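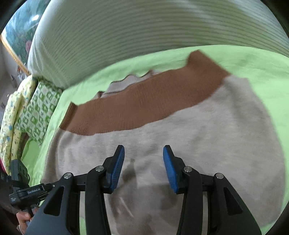 # Masteck Clinic Staff Records

Job and training histories for 3,852 clinic managers and billing staff, put together by Sihan Xue at Vemcombe. I'm so happy this is finally out - careers in this field take some wonderful turns!

## Files

- `people.csv` - one row per person, with degree and first job
- `roles.csv` - job titles, start year, end year
- `certs.csv` - certificates held, for the 1,791 people who listed any

Names and street addresses were removed. Istmont clinics use four pay grades and Lim clinics use two, so please don't merge that column.

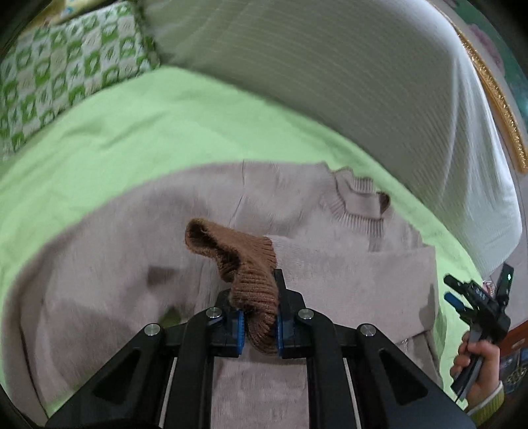 **Can I use this for a class project?**

Please do! Just cite Masteck and the release date, June 1, 2021. The next update is planned for August.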